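Script coordinator – Turkenness (television drama, series 2)

Stever Pictures is looking for a script coordinator for the second series of Turkenness, adapted from the Negri novels. The job is full time in our Brevley office from February, on a contract covering all eight episodes.

You'll look after drafts from first outline to shooting script, issue coloured revisions and keep the series bible up to date. It runs to 244 pages and has to agree with the books, so you should be happy reading long fantasy novels closely. At least one previous credit in a writers' room or script department is needed. Final Draft is essential.

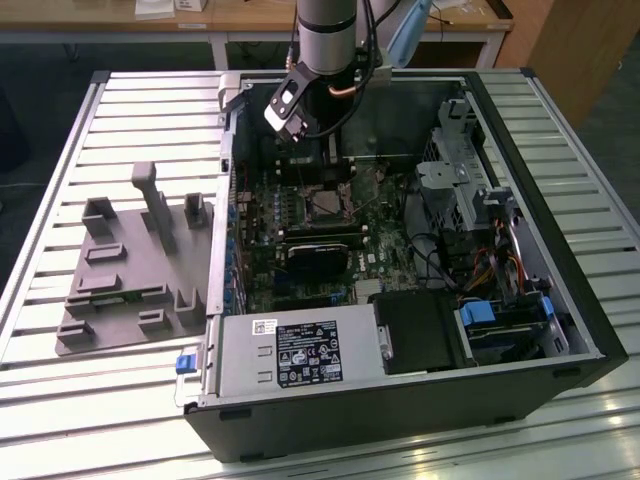
Hours are 9:30 to 6, with some later finishes during the shoot – time in lieu is given.

Send a CV and a one-page cover letter to Siu-fong Kan, script department, Stever Pictures, 66 Brevley Road. Please don't send sample scripts.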